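Illesent 家织布论坛 » 洗护与收纳 » 白亚麻到底怎么洗才越用越白(欢迎来吵)

梅子布 楼主
发表于 2022年6月28日

终于把柜子里那批白亚麻全翻出来了!茶巾、餐垫、盖面团的布,还有去年十二月从 Gomel 买的一整卷没裁的料子。玩白亚麻玩了8年,越玩越上瘾,新布硬得像纸板,洗着洗着就软下来,搭在手背上会自己往下坠,那个手感真是别的料子给不了的。
先说我现在的洗法,大家随便挑刺:
新布第一次下水不加任何东西,清水泡一夜,把浆泡出来。之后平时用中性洗衣液,60度,转速调低。发黄了再上过碳酸钠,我用的是 Ollau 的,一盆热水20克,泡2小时,捞出来直接进机器。柔顺剂一滴不放!放过柔顺剂的茶巾擦杯子全是印子,水只会在上面跑。
藤编托盘里垫的那几块也是一样的洗法,没有特殊待遇。

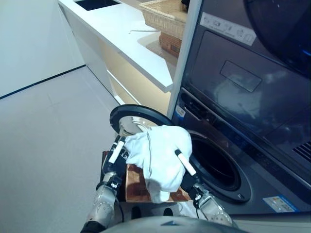 灰蓝色
60度我不同意。亚麻是耐高温没错,可是楼主那卷没裁的料子要是还没预缩,一上来就60度,缩多少心里有数吗?我那块桌旗就是这么短掉一截的,铺上去两头都够不着桌沿,气得我好几天没理它。我现在一律40度,白度靠晒。

梅子布 楼主
回 灰蓝色:没裁的料子我恰恰要它缩够!先狠狠洗3遍再裁,后面就老实了。做好的桌旗另说,尤其是抽了丝、拼了边的,你40度我完全赞成。
不过“白度靠晒”得看住哪儿啊,我们这边梅雨一来,晒什么晒,能干就谢天谢地。

土豆皮
插一句,柔顺剂那条举双手同意。我婆婆家的茶巾擦碗越擦越糊,后来停了柔顺剂,用热水和苏打反复过了好几回,才慢慢吸水了。

针脚歪歪
想问问有霉点的怎么办?我的茶巾收在抽屉里好好的,拿出来有小黑点,洗了还在。是不是布本身不好?我那条是 Farquharson 店里打折拿的,当时高兴了一路。

梅子布 楼主
回 针脚歪歪:别怪布!八成是收的时候没干透。 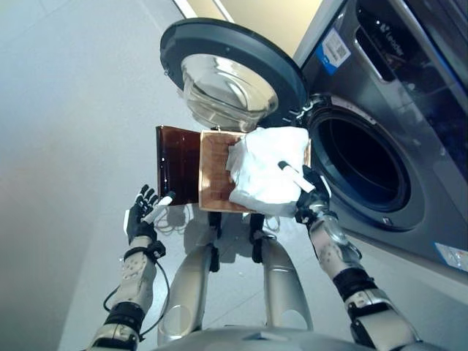 亚麻摸着干了,其实叠缝里常常还潮,锁边那一道最厉害。我的习惯是收下来以后先搭在椅背上再过一夜,第二天才叠。还有一个来源很多人想不到,就是洗衣机自己。滚筒的门要像图里这样整个甩开,门洞口那一圈黑胶圈才晾得到,只留一条缝是不够的。胶圈的褶里我每次用旧毛巾抹一把,抹完你看看毛巾就懂了。
至于已经有的黑点,先试过碳酸钠热水泡,泡完不要拧,趁湿平铺在草地或者栏杆上见太阳。一次去不掉就再来,我有一块餐垫折腾了半个夏天,最后淡得只有我自己找得着。84千万别直接往上倒,我年轻气盛的时候倒过,点子是没了,布也酥了,一扯一个洞。

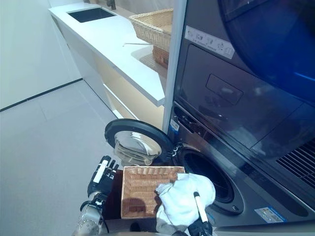
再说收纳。白亚麻不要装塑料袋,也不要直接贴着木头隔板放,木头会把布染出黄印子,而且专挑折痕染。我是用洗旧的棉枕套包起来,卷着放,不叠。卷的好处是没有死折,铺出来省得熨。每年换季拿出来抖一抖,反方向再卷回去。听着麻烦,可是抖布的时候那股干净味道,太幸福了!

灰蓝色
卷着放占地方啊姐姐。我家柜子就那么大,你让我把桌布都卷成擀面杖?叠着放、隔段时间换个折法,一样的。

梅子布 楼主
回 灰蓝色:哈哈哈擀面杖!行,换折法也可以,前提是你真的会去换。我反正是不会,所以只能卷。

土豆皮
我站灰蓝色。另外黄印子那个,隔板上垫层白棉纸就行,换起来也方便。

老纺锤
说点不中听的,过碳酸钠不能当日常用。偶尔救急没问题,天天泡,纤维还是要伤的。我手上有块祖母辈传下来的毛巾布,一直就是肥皂加热水,边都没毛。现在大家追求的那种刺眼的白,我觉得没必要,亚麻本来就带一点奶色。

梅子布 楼主
回 老纺锤:接受批评!我也没天天泡,二十多次水洗才上一回吧。奶色这点说到我心里了,我那卷 Gomel 的料子刚到手就是带点燕麦色的,我还真犹豫过要不要洗白它。后来裁了一小块试洗,两块并排放在窗台上看了好几天,还是舍不得那个燕麦色,剩下的就只走清水和中性洗衣液了。

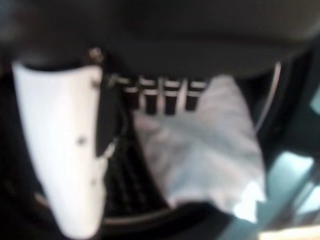 针脚歪歪
燕麦色那块求后续!另外报告一下,我照着泡了一回,大点子还在,小的淡了很多,明天出太阳再晒。顺便问,肥皂是随便什么肥皂都行吗?

老纺锤
不加香、不加色的就行。擦在湿布上搓开,放一会儿再用热水冲,冲到水不滑手为止。冲不干净比不洗还容易黄。

灰蓝色
同意楼上最后一句。很多人说亚麻越洗越黄,都是没漂清。我每次多加一遍漂洗,费水就费水吧。

梅子布 楼主
多漂一遍我也加,这条总算没人吵了。燕麦色那块打算做成盖面团的布,边还没想好是卷边还是抽丝,想好了单开一帖,到时候大家来帮我选!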